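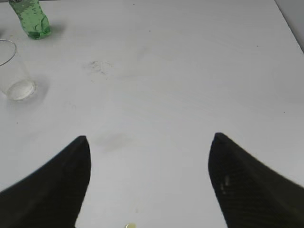 Tutska green pop is back for August, and I couldn't be happier!

I'm Gillespie Dunbar and I look after the drinks at Tutska, our little bottling works in Kurian. We stopped making the green one when our old filling line packed up, and I've had 185 letters and emails asking where it went (one came with a drawing, which is now up on the office wall).

So, we're making it again. The first run is 1,288 bottles, and they'll be in the Vodberg corner shops from the start of the month. After that we'll see how quickly they go. Last time we sold nearly all of them before I'd got one home for my own kids, and I've still not been forgiven.

The recipe is the old one: lime, a bit of apple and plenty of fizz. I did try a version with less sugar and we all pulled faces, so that's gone back in the drawer for now. It's best cold, poured slowly, and please don't shake it in the car.

If you'd like a taste before you buy, come and find us at the Varkon summer fair. We'll have a white table just inside the main gate, pouring from 13 different drinks, and I'll be there until 5 in the afternoon or until my voice goes. Tasting is free. Bring your empties along too and we'll take them for recycling.

Shops wanting to order can ring the works and ask for me, mornings are easiest.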